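Mend the Coat First

By Margit Gál 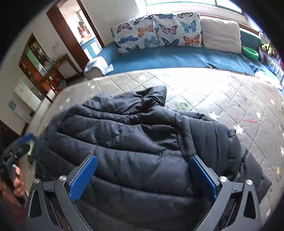 A black quilted puffer jacket on a gray mattress printed with white stars.

Every November the same thing happens in my building. The bin room fills up with coats. People get out last year's jacket, find that the zipper sticks or a seam has opened under the arm, and by the weekend there is a new one in the hallway and the old one is in a bag by the door. Most of these coats would have lasted several more winters with an hour of work.

I think we should stop treating winter coats as things that wear out all at once. A coat has parts, and the parts fail at different speeds. The zipper slider goes first. Then the cuffs, then the pocket linings, then the stitching at the armpits. The shell and the filling usually outlast all of it. When we throw out the whole coat over a slider, we are throwing out the expensive part to get rid of the cheap one.

I repaired clothes for a living in Drumcombe before I started writing about them, and I still take in a few pieces for neighbors. The most common job by far was a zipper that had come apart at the bottom. In most cases the teeth were fine. The slider had widened a little with use and no longer pressed them together. Sometimes a careful squeeze with pliers was enough, and sometimes it needed a new slider, a small piece of metal. The customers had often carried the coat around for weeks, trying to decide whether it was worth bringing in.

The usual argument against repair is price, and it is a fair one. A full zipper replacement on a long padded coat takes real time. You have to unpick the old tape, keep the filling from creeping out, line up both sides so the hem is level, and sew through several layers without breaking needles. My old employer, Hildegard Hagedorn, charged 58 for it and lost money on the difficult ones. You can buy a new jacket for less than that in any shopping center. If you only compare those two numbers, the repair loses.

But the cheap new jacket is a different object from the one you already own. It may be thinner. The pockets may be in the wrong place for your hands. It will very likely come with the same slider that failed on the last one, and you will be back in the store in two years. The coat in the closet has already shown that it fits you and keeps you warm. I would put more trust in that than in a label.

The second argument is that people have no time. I have less patience with this one. Florian Arnaud, who teaches an evening sewing class two streets from me, spends the first session on nothing but closing an open seam by hand. His students learn it in one evening. It takes a needle, strong thread and a decent lamp. The stitches don't have to be pretty, because the armpit of a coat is not a place people look.

Torn quilting is even easier. A small hole in a puffer jacket looks serious when the filling starts to come through, but a stick-on nylon patch with rounded corners will hold for years if the fabric is clean when you put it on. Don't pull the stray filling out. Push it back in and cover the hole. I have a patch on my own sleeve that has been through 4 winters, and I have stopped noticing it.

Washing is another part of this. Many coats that get thrown out are only dirty. The collar goes shiny, the padding clumps, and the owner decides the thing is finished. A cool wash with very little soap, two rinses, and a long low tumble with a couple of clean tennis balls brings back most padded coats. Check the label first, and stop the dryer every so often to break up the lumps by hand. It takes most of a day, though you don't have to stand there for it.

I would also like the makers to do their share. There is no good reason a coat should be sold without a spare slider in the inside pocket, the way shirts come with a spare button. Zipper sizes should be printed on the care label. Stores that sell coats could keep a drawer of sliders and pullers and fit them at the counter.

Some coats really are finished. If the shell is splitting all over, or the coating on the inside is peeling off in flakes, no one should spend money on it. Cut off the zipper and the snaps, keep them in a jar, and let the rest go.

Spring is a better time for all this than fall. Repair shops are quiet once the weather turns, and a coat you hand in now can be ready long before you want it. Mine goes in next week for new cuffs.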